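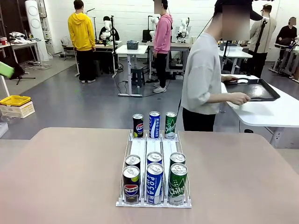 Is a can dispenser worth the shelf space it takes up? For most households, I doubt it, and I say that as someone who has now bought two.

Home Habits > Kitchen > Opinion
Kitchen Pantry Laundry Opinion Search

Jan 12, 2025
By Na-rae Choo

The pitch is always the same. You put your drinks in lanes, you take one from the front, and your fridge stops being a place where a can of soda goes to hide behind the kimchi. I fell for it in November, when Joken put its three-lane rack on sale. I fell for it again with a Plaltari, and by then I should have known better.

My complaint is with the lanes. Three lanes suit a home where people drink three things in equal amounts. Pepsi, Pocari Sweat and Chilsung Cider, one lane apiece, look wonderful lined up. In my house the cider goes in an afternoon and the Pocari Sweat waits for somebody to catch a cold. So one lane is always bare, one is always full, and I end up putting cider behind the Pepsi, which is the mess I paid to get rid of.

Then there's the footprint. A rack claims its whole length whether it holds 16 cans or two. A cardboard box shrinks to nothing when you fold it up. I've never managed to fold a rail.

People tell me the point is the sorting – blue with blue, green with green – and I'll grant that it's pleasant to look at. I only question how long anyone keeps it up.

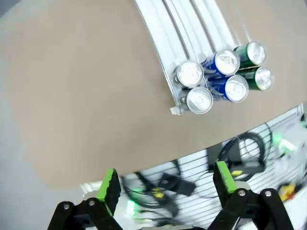

What the rack is good for

I'm not going to pretend it has no use. If you have guests, a rack on the table beats a bag on the floor. People can see what there is and help themselves. The cans sit close together and the lids face out, so you can tell at a glance how many are left to grab.

A small office might do well with one too. My cousin's workplace, Ngau, goes through drinks fast enough that no lane gets a chance to sit. They refill in one go from a delivery carton, and I suspect that is the sort of place these things make sense.

I'm less convinced by the habit of standing spare cans up at the back. It looks like a shop display, and I understand the appeal, but those are the cans that get left. You reach for the front. You always reach for the front.
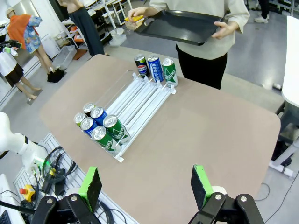
Spares standing at the far end, the rest lying down near the front.

If you still want one, measure your shelf first, and buy the shortest version you can find. The Urnar comes in a single lane, and I'd start there. Mine is going to my sister, who has asked for it twice and has a bigger fridge.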